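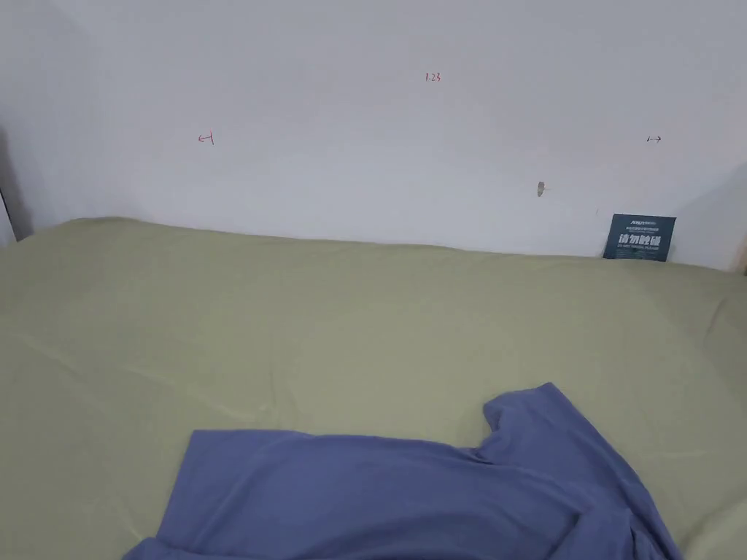

Wall behind the bed, red marker markings.

From: Lleucu Wynne
Date: 25/12/2019
Subject: Re: [dalness-damp] Interior readings, what counts as a baseline?

Oisín Keane wrote:
> I took pin meter readings on the north bedroom wall in May and
> again last month. The numbers went up. Bernadette says the paint
> is throwing it off, and Noonan quoted me for injection on the
> strength of one reading. Do I have a problem or a bad meter?

Oisín,

Can't tell from two readings. A pin meter measures electrical resistance and is calibrated for wood. On plaster the figure is relative, so compare it with other points on the same wall and leave the wood scale out of it.

Salts push the reading up even when the plaster is fairly dry. Old houses on the Dalness side have plenty of them. Foil-backed lining will do the same.

What I would do before paying anyone:

1. Mark a vertical line of points from the skirting up, 60 cm apart. Read them all within the same hour.
2. Log air temperature and relative humidity next to the wall and in the middle of the room.
3. Repeat every week for 3 months, heating on as normal.
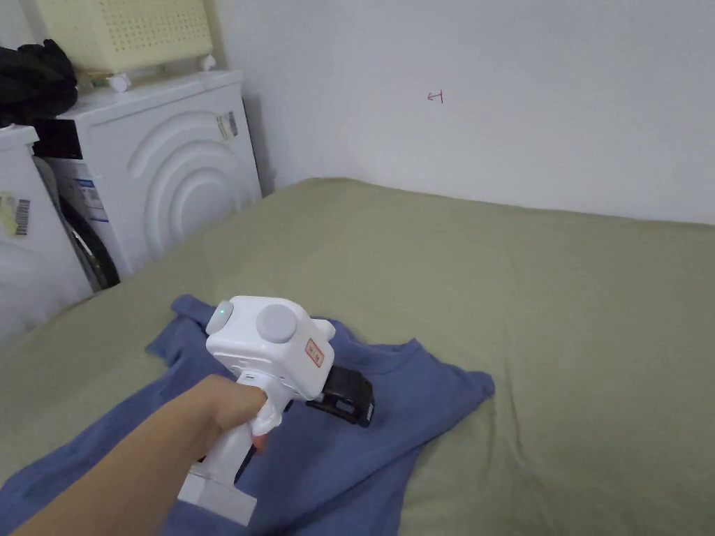 If the high values sit low down and fade out with height, look at ground levels outside first. If they are patchy and follow the weather, look at the gutters and pointing. If they only rise in winter — and mostly in corners — it is condensation, and injection will do nothing for it.

The Skidum logger is fine for step 2. Set the interval to 600 seconds. The memory holds 4,000 samples, so empty it every three weeks or it overwrites the oldest ones.

Rónán Duggan has a carbide kit if you want a true moisture content. It means drilling, so leave it until you have the log.

Don't sign the quote yet.

Lleucu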